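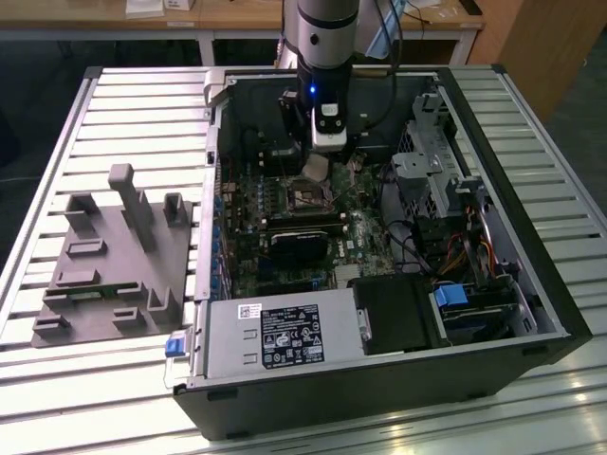
Pakthorpe to equip computer refurbishing line with robot cells, starting with memory and moving on from there

PAKTHORPE, February. Pakthorpe, the regional computer refurbishing centre, has approved the budget for its first permanent robot cells and is publishing its equipment plan so that other repair and reuse organizations can borrow from it, argue with it and improve on it.

The plan covers the purchase of two cells for the desktop line, an option on a third, and the tooling, training and spare parts to keep them going. It follows a trial at the Sevine Street workshop, where staff and the integration firm Bakos worked through the jobs that eat up the most bench time on retired office desktops: reaching memory modules, clearing cables, and getting parts in and out of a case that was designed for human fingers.

"I've wanted to do this for years, and I'm thrilled we get to do it properly," said Kyung-hwa Song, director of operations at Pakthorpe. "Our technicians are very good at working out what's wrong with a machine. They spend far too much of the day doing the same small motion with the same small part, and their wrists know it. If we can move a good share of that over to a cell, they get their time back for diagnosis, and more computers go out the door to schools and families."

Pakthorpe received 1515 desktop towers last year. Of those, 970 were refurbished and placed with new owners, and the remainder were harvested for parts or sent on for recycling. The new cells are being sized for an intake of 1000 towers a year, leaving laptops and small-form-factor machines on the manual benches for now.

Where the money goes

Pakthorpe's early drafts put most of the budget into the arms themselves. The approved version looks quite different. Arms and controllers are one line among several, and roughly 60 per cent of the total is set aside for everything around them: grippers and fingertips, fixtures, tables, cameras, safety assessment, electrical work and a full year of integration support from Bakos.

The change came out of the trial. Fixtures in particular turned out to deserve a budget line of their own. A memory module has to be set down somewhere the robot can find it again, at a known angle, with enough clearance for the gripper to close. Workshop staff have been designing fixture plates and printing them in-house, and the plan pays for a second 3D printer, a healthy stock of filament and paid hours for design. Plates will be redrawn as new case models arrive, and Pakthorpe expects to go through plenty of them.

"Somebody would sketch a change before lunch and we'd be trying it the next morning," said Miyuki Morikawa, who leads the desktop line. "That was the most fun part of the whole trial! You learn so much about a case when you have to plan a path into it. Where does the fan shroud sit? Which way do the drive cables run? We've been opening these machines for years and I saw things I'd never noticed."

Buying in stages

Purchasing will happen in three steps, each with its own release of funds.

The first cell is to be ordered once the electrical work at Sevine Street is finished. It will handle memory modules only, on mid-size towers from a short list of common models. Open cases will be laid on their sides and loaded by a technician, who also does the side panel and the initial inspection.

The second cell follows after the first has run a full season of intake. Its scope is expansion cards and drive caddies, including the tool-free latches found on many business desktops. A shared stock of spare fingertips and cables will be bought at the same time.

The third cell is an option only. Pakthorpe will decide on it after reviewing hours logged, parts damaged and the opinions of the people who work beside the first two.

Power supplies, processors and coolers stay with technicians in all three steps.

No bench positions will be cut under the plan. Training is budgeted for every member of the desktop line, with two people from each shift learning to program and recover the cells so that a stoppage doesn't have to wait for an outside visit.

Sharing the plan

Pakthorpe is also making its planning workbook, called Wunby, available at no charge to other refurbishers, colleges and municipal reuse programs. The workbook lets a team enter its own intake, case models, labour hours and floor space, then lays out purchase, installation and running costs side by side over the life of the equipment. It includes the lines that Pakthorpe missed the first time, such as table levelling, spare emergency stops and the cost of a day when the cell is idle.

"If another shop opens it up and tells us we've got a number wrong, wonderful," said Song. "Please write to us. We've got two more purchasing stages to get right."

A walk-through of the workbook and the Sevine Street workshop will be held on Wednesday at 10 a.m. Places can be reserved through the Pakthorpe front desk, and closed-toe shoes are required on the workshop floor.

Media requests should be directed to the office of Kyung-hwa Song, Pakthorpe. Technical questions about fixtures and case models can be addressed to Miyuki Morikawa, desktop line.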